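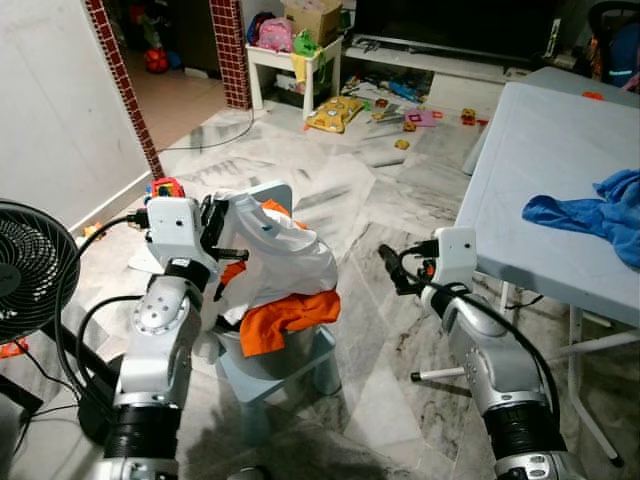
Macedo Stepped Streets is a set of notes and files on the public stairways of Macedo, the old hill quarter above the river. Names, dates, where each one starts and ends, what's worth stopping for. Three colours on the map so far: orange for proper steps, the same loud orange as the cloth over the front of the laundry basket, light blue for ramps, close enough to the little stool under it, and grey for anything shut. Please don't change them, the printed sheet uses them too.

Version and status

Last edited 19 September 2026. Still a working copy. The upper quarter is done, the river side is patchy and the bit behind the market is mostly guesswork.

What's in the folder

streets.csv — one row per street, current name, older names, year opened if known
steps.csv — number of steps, landings, handrail yes/no
walks.txt — suggested routes, in the order you'd walk them
sources.txt — where each name and date came from
map folder — base map plus the coloured lines

Columns that confuse people

name_old can hold more than one name, split with a semicolon. Oldest first. Rua Fistance has the most because it was renamed every time the town hall changed hands.

year_open is the year the steps opened to the public, not when they were planned. Blank means we don't know. Please leave it blank, don't put 0.

steps is counted from the bottom. Kerbs don't count. A landing longer than five paces gets its own line in steps.csv — this rule is mine and I'm happy to argue about it.

side is left or right going UP. Some of the early rows had it going down, I think I've fixed them all.

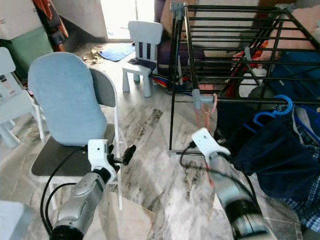
surface is stone, brick, concrete or mixed. If it's been patched with tarmac put mixed and say so in notes.

How it was collected

On foot, mostly in February when the trees are bare and you can read the wall plaques. Everaldo Holanda walked the upper streets with a clipboard, I did the lower ones. Every stairway over 12 steps was counted twice, once up and once down. Where the counts differed we went back. Ramiro Salcedo typed up the old names from his own collection of postcards and tram maps, which is why the spellings wander a bit.

Known problems

Jirnari Steps and Jirnari Lane are two different things. Row 14 mixes them up, fix coming.

Some plaques give a date that doesnt match the postcards. We keep the plaque date and put the other in notes.

The Ultum viewpoint is marked too far east, roughly 11 metres. Fine for walking, no good for anything else.

No access information beyond the handrail column. Don't plan a wheelchair route from this, the ramps are steep and we never measured the gradient.

Using it

Free to copy, print and correct. Say where you got it. If you put it in a guidebook send us a copy.

Corrections

One street per message please, with the row number and how you know. Photos of plaques very welcome, the whole plaque if you can manage it. Replies are slow in summer.

To do

river side recount
market end, names at least
seperate file for the fountains
ask Ramiro about the second tram map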